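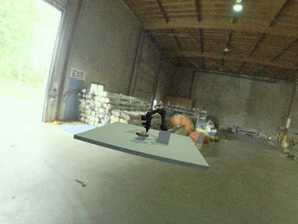

Figure 1. The simulated arm over the target object, warehouse background.

Comparing Two Grippers in Simulation
Truvach lab course, final report, 11/03/2024

Our plan was to test the Rostier and Mulligan grippers on a real arm. The real arm had a waiting list, so we ran everything in the simulator and learned to say "controlled conditions" with a straight face.

Each gripper got 129 attempts at picking up the same small object. The Rostier has narrow fingers and needs the wrist lined up well. The Mulligan is wider and forgives more, but it bumped the object away 14 times before closing. The Rostier did that 9 times, and we had been rooting for the Mulligan.

We kept the warehouse background for all runs. A plain gray one would have loaded faster - we found this out in July, after most of the runs were done.

The controller was the Cavcombe default with the approach speed turned down. At full speed both grippers hit the table, and the log filled with 2319 contact warnings, most of them the same warning. Friction was left at the preset value, so the slip results in Table 2 should be read with some suspicion.

Search this site Enter keywords Go

Contact the course office | Copyright Truvach | Back to top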